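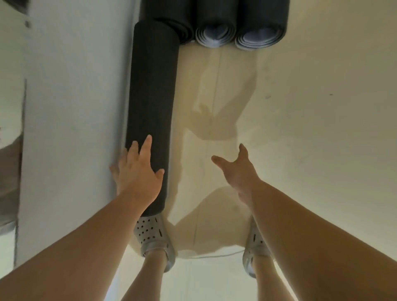 Figure 4. Rolled mats on the studio floor, with a hand resting on one of them.

4.2 Rolling and storage habits

Mats turned out to be the richest part of our study of small exercise rooms. Of the 2982 diary entries we collected, 149 dealt with how mats were rolled, stacked or laid out again, and they are a joy to read! People care a great deal about a good roll. Hollis Kincaid, who coded the entries, sorted them by the moment when the roll was handled: closing it up, carrying it, or setting it down for the next class.

The tightness of the roll came up again and again. A tight roll stands up well to carrying and takes little floor, but several writers at the Palier site complained that a mat kept that way curls at the rim when it is opened.

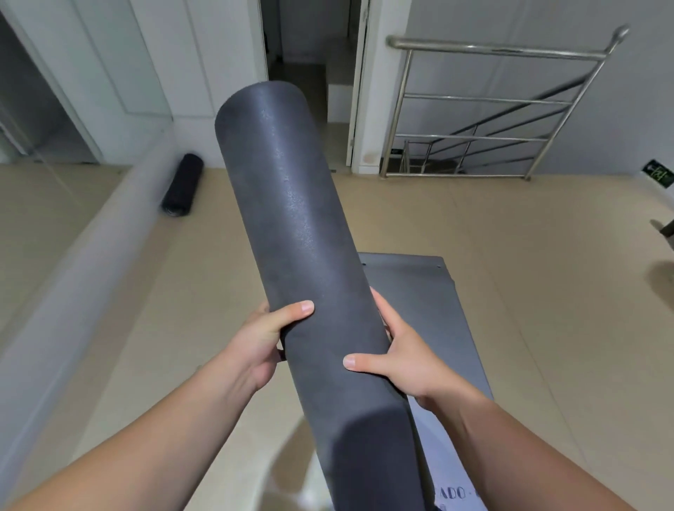 Writers at the Wurico site took the opposite view and were happy to live with a curled edge — it settles, they wrote, within about 10 minutes of a class starting. We find this split fascinating, and it followed the room more closely than it followed the person.

Flat stacking was the other common habit. It keeps edges straight and leaves any printed name easy to read, so mats can be laid facing the same way. It also asks for a stretch of clear floor, and smaller rooms could rarely spare one for long.
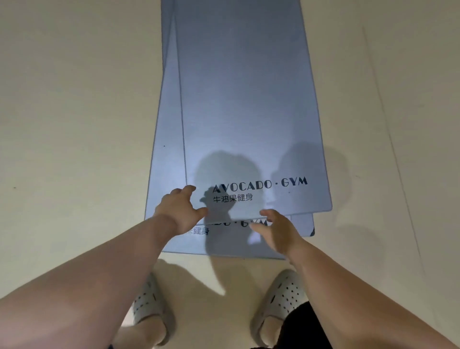
4.3 Floor space between classes

Entries on floor space were shorter, and most were written on a Wednesday, the busiest day at both sites.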